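九月去莱斯特霍姆：一场手机新品预展，和一张没填完的认证表

去之前我就跟编辑说过，这种预展写出来多半只有两种结果：要么替厂商抄一遍新闻稿，要么被人说酸。他让我去了再说。于是九月里我坐了大半天的车到莱斯特霍姆（Lestholm），参加 Imska 的媒体开放日，看他们还没正式发布的新机，顺带参观射频测试间和维修培训室。

车票是我们自己出的，午饭是他们的。特此说明。

到场

签到时间写的是上午九点，我八点五十到，门还没开。门口已经站了一排同行，大家聊的都是同一件事：这台机器到底有几个版本。过去两个月，泄露消息里出现过 Caron、Caron Lite、Caron 长续航版，还有一个只在某份认证清单里露过一次面的 Sivard。有人信誓旦旦说 Sivard 是折叠屏，有人说是给运营商的定制版，依据都是同一张模糊的截图。

这类推理我见得太多。一个型号后面多个字母，就能写三篇稿子，第一篇猜它是什么，第二篇说猜对了一半，第三篇改口。认证清单能告诉你的东西很有限：频段、充电功率、大概是个什么类别的设备。它不会告诉你售价，也不会告诉你这东西会不会真的上市。很多送检的型号最后根本没有出厂。

签到后每人发一个挂牌、一张保密须知和一支笔。须知写得很长，核心只有一句：今天看到的工程机外观可以写，跑分不可以写。我问为什么外观能写跑分不能写，前台的姑娘说她也不清楚，让我去问里面的人。

主讲人是产品线负责人苏尼尔·米亚（Sunil Miah）。他讲得不坏，语速适中，不喊口号，这一点我愿意给分。但幻灯片是老毛病：凡是有进步的地方都写百分比，凡是没进步的地方都写形容词。屏幕那页写“更沉浸”，我翻了翻自己记的上一代参数，分辨率没变，峰值亮度没提。扬声器那页写“饱满”。
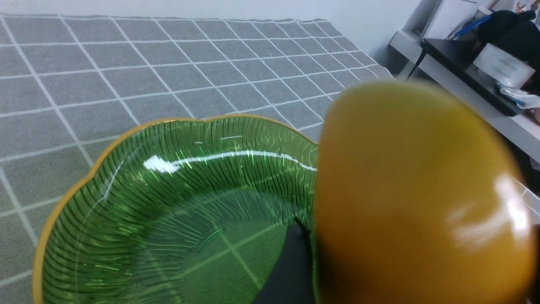
三个版本，还是一个半

米亚确认了 Caron 和 Caron Lite。两台机器摆在一起，正面几乎分不出来，背面靠镜头数量区分：标准版有长焦，Lite 没有。芯片一样，内存起步不一样，充电功率也不一样。标准版 130 瓦，Lite 只有 30 瓦。

这个差距我当场问了。同一颗芯片、同样的机身厚度，为什么充电差这么多？米亚的回答是“面向不同的使用习惯”。我又问，是不是电池供应商不同，他说供应链的问题今天不谈。那我只好按自己的理解写：Lite 要便宜，总得有地方让人觉得不够用，充电功率是最好拿来拉开距离的，消费者看得懂，成本也省得下来。这是我的推测，没有得到任何人证实。

至于长续航版，官方的说法是“目前没有可以宣布的内容”。Sivard 这个名字，米亚听完笑了一下，说他在网上也看到过。我注意到他没有否认。旁边一位同行立刻低头打字，我猜他的标题已经有了。

我对这种笑的态度是：什么都不算。产品经理被问到未公布的名字时，可选的表情本来就不多。

上手时间每人 5 分钟，机器用防盗线拴在展台上，线很短，举不到眼睛的高度。所以我对重量没法下结论，防盗底座本身就有分量。能说的只有几点：侧面指纹的位置偏低，我拇指要往回收；系统动画流畅，不过机器里一个第三方应用也没有，流畅是应该的；相机界面换了布局，变焦那一栏从横排改成了弧形，我试了几次都按错。也许习惯就好，也许下一版系统就改回去了。

标准版屏幕上贴着出厂膜，膜的边缘有气泡。工程机，不苛求。

射频测试间

这是全天我最想看的部分。带队的是莱奥妮·里维埃（Léonie Riviere），射频测试工程师，在台上没有她的名字，讲得却比台上的人清楚。

测试间比我想的小，墙上铺满吸波材料，人进去说话声音发闷。她解释，一台手机要在不同国家拿到入网许可，要跑的项目并不一样，有的地方认别处出的报告，有的地方必须本地重测。所谓“全球同步上市”，对她来说就是几份申请的排期能不能凑到一块儿。只要有一处退回补材料，那一处就得晚。

我问她 Caron 现在走到哪一步了。她看了看公关，公关看了看天花板，最后她说“大部分地区在流程里”。我又问“大部分”是多少，公关说我们去下一个房间吧。

走廊的白板上贴着一张进度表，右边几栏是空的。公关经过时顺手把白板翻了过去。我没有拍到，也没打算拍，不过空栏是我亲眼看见的。这一点比米亚的整套幻灯片都有用：上午他在台上说的是“所有市场同一天见”。

里维埃还讲了一个我以前没想过的细节。同一个型号的不同版本，只要天线附近的零件换了供应商，哪怕外壳一模一样，也可能要补测。所以认证清单上出现一串相近的型号，不一定代表有一串新产品，很可能只是同一台机器换了零件。按这个说法，Sivard 大概也用不着那么激动。当然，也可能正好相反，她同样没有否认。

我请她谈谈金属中框对信号的影响，她给了一段很长的回答，末尾说这段最好别写，因为和市场部的口径不同。我答应了，所以不写。

维修培训室

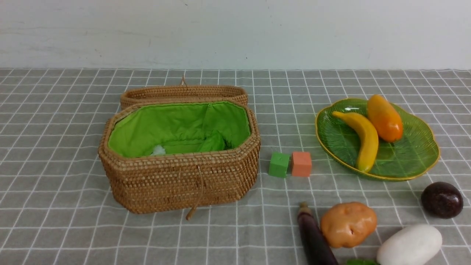 Imska 今年反复讲的另一个主题是“可维修”，下午的培训室就是为这个准备的。讲解员当着我们拆了一台 Caron Lite，加热后盖、断电、取电池，手很稳，从头到尾没看说明书。问题在于他一年拆多少台，普通用户一辈子拆几台。官方的维修套件要另外订，电池下面仍然有胶，只是多了一条拉带。我自己在家换过电池，最怕的倒不是胶，是螺丝：长短不一，拧错一颗就可能顶到主板。我后来的办法是每拆一步就把零件分开放，能找到的容器都用上。但容器也得挑。藤编篮子那种东西，哪怕像图里这只一样衬了亮绿色的布，我也不会拿来装螺丝，布一打褶，小零件就不见了。要我说，套件里与其塞一张印刷精美的感谢卡，不如放一块带编号的磁性垫。我把这条建议写在了反馈表上，收表的人说会转达。

零件价格倒是给了一部分。屏幕总成的参考价在一张投影上闪过去，标的是 3350，没写货币单位。我举手问是哪种货币，讲解员说以各地官网为准。那这个数字放出来做什么呢？我照录在这里，读者自己掂量。

还有软件锁。换上去的屏幕要不要联网校准，自己换的能不能校准，校准失败会不会弹警告？这三个问题我问了两遍，得到的回答是“我们致力于提供安全的体验”。在我的经验里，能自己校准的厂商会直接说能。

更新承诺

临走前有一个简短的问答。有人问系统更新给几年，米亚说会比上一代长。再问上一代是几年，他让大家查官网。我当场查了，官网写的是“视机型而定”。

我不想把话说死。Imska 过去几年推送更新的速度还可以，安全补丁偶尔拖一两个月，大版本基本都到了。但承诺这件事，写下来和口头说差别很大。等正式发布时如果产品页上有一个明确的年数，我会回来把这一段改掉。

另外有读者托我问耳机孔。问了，没有，两个版本都没有。

也问了运营商版和无锁版的区别。答复是硬件相同，预装软件由运营商决定。这个我倒信，因为每年都这样，每年预装的那几个应用都卸不掉。

值不值得等

如果手上的机器还能用，等正式发布，看三样：Lite 的定价、更新年数有没有写进产品页、你所在的地区到底哪天开卖。别拿“所有市场同一天见”当真，至少在那张表填满之前别当真。

如果是冲着长续航版或者 Sivard 等，我劝你给自己定个期限。我认识的人里有等一个传闻机型等到旧手机彻底开不了机的，最后临时在路边店买了一台，比原计划还贵。

午饭是冷三明治和汤，汤不错。回程的车晚点了，我在站台上用自己的旧手机把笔记整理完，电量还剩一点。厂商送的纪念品是一个印着 Caron 字样的手机支架，我装到包里带回来了，放我现在这台有点松，说不准是按新机的厚度做的。有谁想根据支架反推机身尺寸，可以来信，我量给你。

补充：文章发出前，Imska 公关来信要求更正一处，说维修套件“另外订”应写作“可选购”。我看了一下，两个说法意思一样，原文未改。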